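Zutau Tabletop Chores
README and data card
Last revised Jun 27, 2023
Maintained by Hazel Dvorak and Kenji Holloway

Summary

Zutau is a set of 300 recorded episodes of small tabletop chores: putting things in baskets, taking them out again, moving them from one side of a table to the other. All of it was done by people working hand-held grippers. No robot did any of the work in this release. We say so early on, having read too many project pages where that fact sits in a footnote under a video.

If you came here to find out whether a machine can tidy your kitchen, the short answer is no, and this data won't change that by itself.

What is in it

Each episode is one person, two grippers, one table and a short written instruction. There are 32 different instructions. Many are close cousins of each other ("put the white one in the basket", "take the white one out of the basket"), so please don't report the number as if it meant 32 skills.

Episodes were recorded by Soledad Hutchins and Marcus Thibodeaux. Both are right-handed, and it shows in the data. The right gripper does most of the reaching.

Why we are doubtful

A wire basket is a good place to start. People drop things into one all day without thinking. A gripper has to clear the rim, keep its fingers out of the mesh, let go of the object and back out without dragging the basket along. Marcus needed most of a morning to get comfortable with it, and he has a working brain and two good eyes.

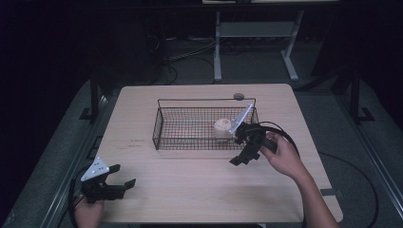 We trained a small policy on the February recordings and ran it 104 times on a bench arm, on basket instructions only. It finished 6. Several of the rest came close, and you could cut a very nice clip out of them. We'd ask you not to. Close doesn't count when the thing ends up on the floor, and a person watching a clip has no way to know how many tries were thrown away.

The better results we see quoted elsewhere tend to come from one table, one basket, one light and an object that starts in the same spot each time. Ours would too if we set it up that way. Move the basket a hand's width and ask again.

Known problems

- Instructions were written after recording for part of the set. Some don't match what was done. Rosalind Iwasaki is working through them.
- Force was not recorded. You can't tell a firm grip from a light one.
- Failed attempts were kept, but the failure label is missing on up to 32 episodes.
- Nothing here is wet, hot, sharp, sticky or breakable. Real chores are mostly those.
- Cables get in the way now and then, and people steer around them. A policy may learn the detour.

Suitable uses

Pretraining, grasp studies, checking a labeling tool. Please don't use it to back a claim about home readiness, and don't compare success rates across labs with it unless both labs publish every run.

Loading

Unpack the archive and point the reader at the top folder. Episodes are numbered in recording order. The reader skips bad files without a warning, so check your count after loading. A fix is planned.

Questions and corrections go to Hazel. Reports of failed runs are especially welcome, with the settings you used.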